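Hallthorpe Assisted Handling Unit
Planning and Set-up Guide for Purchasing Departments
Section 3: Planning the work area and preparing the budget

3.1 Purpose of this section

This section is intended for staff responsible for ordering a handling unit and the furniture, fittings and spares that go with it. It should be read before an order is placed. Sites that have already received a unit should begin at Section 4.

The unit is supplied in two versions. The Firkel is the single-arm version and is suited to bedside and tabletop work. The Puma carries two arms and requires a wider clear area. Prices for both are given in the current Hallthorpe schedule, which is reissued each July.

3.2 Before requesting a quotation

1. List the objects the unit will be expected to pick up and put down. Include soft and rounded items such as fruit, and shallow items such as bowls and saucers.

2. Record the height of every surface on which the unit will work. Note any raised lip at the edge of a tabletop.

3. Measure the clear floor area in front of each surface. The Firkel requires 100 cm and the Puma requires 142 cm.

4. Check that the floor is level and hard. Carpeted rooms must be declared on the order form, as a different base is fitted at the factory.

5. Identify a power socket within reach of the proposed position. Extension leads are not permitted.

Note: Measurements should be taken with the furniture in its normal place. Figures taken from building plans will not be accepted.

3.3 Choosing furniture for the work area

Existing furniture may be used in most cases. A bedside cabinet or nightstand with a flat top is adequate for pick-and-place work, and there is no need to purchase special tables for the first stage of use. Drawers and cubbies may remain in place, but sites intending to have the unit open drawers should state this when ordering, so that the correct fingers are supplied.

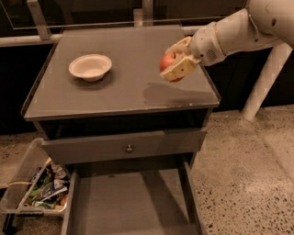
Where furniture is to be bought, matt finishes are preferred. Polished tops throw back light and may lengthen the time taken to find an object. Matching items should be ordered together, as small differences in height between batches will require each position to be taught again.

Caution: Glass-topped furniture must not be used with either version.

3.4 Preparing the budget

1. Enter the purchase price of the unit and the base.

2. Add one set of spare fingers for each arm. Finger pads are a wearing part and are not covered by the warranty.

3. Add a Clustov software licence for each unit. Licences are renewed yearly and cannot be moved between sites.

4. Allow 17 hours of staff time for training. This should be charged to the department that will use the unit – not to the purchasing department.

5. Allow for delivery and installation. Sites above ground level without a goods lift should request a separate price.

6. Set aside a sum for everyday test objects. Fresh produce must be replaced regularly, and the cost should be shown as a running expense.

Note: Payment of 40 per cent is due with the order. The balance is due once the acceptance test has been signed.

3.5 Placing the order

1. Complete the order form and attach the list of objects and the measurements from 3.2.

2. State the version required and the number of units.

3. Name the room in which each unit will be installed. Changes made after confirmation may alter the delivery date.

4. Return the form to the Hallthorpe sales office and keep a copy with the site safety file.

Caution: Do not dismantle or dispose of existing equipment until the delivery date has been confirmed in writing.

Continue to Section 4, Receiving and unpacking the unit.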